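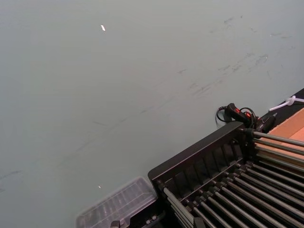

Setting up the Farka wrist camera kit for bench picking

Applies to kit 1407, firmware 3 and later. Last revised 3/10/20.

The Farka kit consists of a small camera, a wrist bracket, a cable set and a licence for the Vitale control software. It is sold for two-finger parallel grippers. The steps that follow assume the arm is already bolted down and that the gripper opens and closes from the pendant.

Before you start

You will need a hex key set, the 24 V supply from the kit and a shallow open box to act as the pick area. Cardboard is fine. Switch the arm off at the controller before fitting anything to the wrist.

Fitting the bracket

1. Remove the cover ring from the wrist flange and keep the screws.
2. Seat the bracket so that the lens faces along the fingers. Both fingertips should appear in the lower part of the picture when the gripper is open.
3. Tighten the screws in a cross pattern. Do not use thread lock until the calibration has been accepted.
4. Route the cable along the forearm and leave a slack loop at the last joint. Turn the joint by hand through its full travel. If the cable pulls tight at either end, lengthen the loop.

First view

Start Vitale, open the Camera tab and set the frame rate to 60. Jog the arm until the gripper is over the box, with the fingers open, and place one object on the floor of the box.

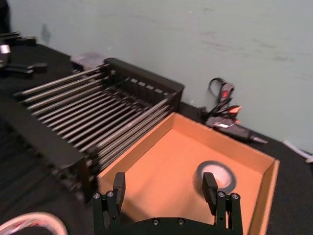

Gripper open over the box, with a roll of tape as the target.

Other items may stay on the bench. Drying racks with metal rods deserve some attention, as bright parallel edges can be picked up by the edge finder – draw the search region inside the walls of the box to exclude them.

Teaching the pick

1. Select New target and draw round the object.
2. Set the grip width wider than the object and the approach height above the box wall.
3. Run the approach at low speed with a hand on the stop button.
4. If a finger would touch the wall, rotate the grip angle in the Target panel and repeat.
5. Save the target under a short name. Names with spaces are rejected by the Trerkeso export module.

Known faults

Soft focus on close objects is normal, as the lens is fixed. A frozen picture usually points to the connector at the wrist – reseat it with the power off. If the offset drifts after a restart, repeat the calibration and check the bracket screws.

Spare brackets and cables are supplied by Cerusstead. The November firmware notes replace the section on grip width.

Text: Raluca Voicu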